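Subscribe Log In Search
Money & Home

The Slow Pleasures of a Dividend Drawer

A small monthly habit, a few dull companies, and what happened when I left them alone

My grandmother kept her dividend checks in a kitchen drawer, under the rubber bands and the takeout menus, and she would carry them to the bank on a Friday with her good handbag. I thought of her last May, when I sat down to work out what my own small collection of stocks had paid me over the past year. The answer was $2,486, and I'll admit I got up and made a fresh pot of coffee to celebrate.

I started with $200 a month, which was what I had been spending on lunches and a gym I never visited. The first shares I bought were in Clelance, a company that makes pipe fittings and has never, as far as I can tell, said anything exciting to anyone. Then came Tornico, which runs cold storage warehouses, and later Zumora, which I bought mostly because a neighbor wouldn't stop talking about it over the fence.

Zumora was the one that taught me something. It paid a lovely fat dividend when I got in, and I was so pleased with the size of it that I never looked at where the money came from. The company was borrowing to pay people like me. When the cut came, the share price went down with it, and I spent a gloomy weekend reading annual reports I should have read before – all the way through, footnotes and everything.

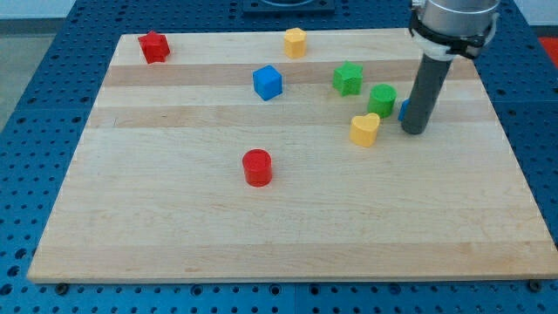

Colored blocks, including a red star, on a pale wooden board.

These days I look at the payout ratio first. If a business hands over more than 80 percent of its earnings, I want a very good reason, and I usually go looking somewhere else. I also like to see that the dividend has held up through at least one bad stretch, even if it grew by only a penny or two.

I own five companies now. The newest is Chien, a maker of commercial ovens, and I dithered over it for most of a winter before buying. Everything gets reinvested automatically, so there are no checks for me to carry anywhere, and I do miss the idea of the handbag. I've kept a drawer anyway, with the yearly statements in it and, I'm afraid, quite a few takeout menus.

More in Money & Home
Reading a Brokerage Statement Without a Headache
When to Let a Losing Stock Go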